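Workshop notebook, Monday, late

Back at the turnout stuff after the weekend. I'm trying to work out whether congregations in Darncombe voted the way the papers said they would in the county primary, and so far I'd say the papers guessed! Total ballots in my file: 3,561. Two precincts still missing, both out by Trodutwood (I've written to the clerk again, nicely).

What I keep tripping over is the word "bloc." The mosque and the synagogue are in the same precinct, so nothing in the returns can tell me who backed whom. I only have the precinct total and a lot of people on TV with opinions.
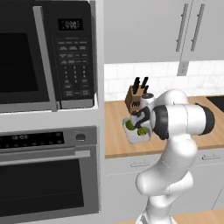 Door survey

Went through the 11 forms from the Skilleck neighborhood. Tiny pile, I know. Still, almost all of them put rent and bus service ahead of the candidate's religion, and one lady wrote "I don't care where he prays, fix my street" right across the margin, underlined twice. Love her.

Question 4 is badly worded, by the way. "Would faith affect your vote" can mean yours or the candidate's, and people clearly read it both ways. Reword before the next batch goes out. Also ask about first-time voters, which I forgot completely.

Comments

Same trouble with Q4 in our batch. Split it into 2 questions?

Try the clerk by phone, mornings only.

Can I get the Skilleck forms when you're done?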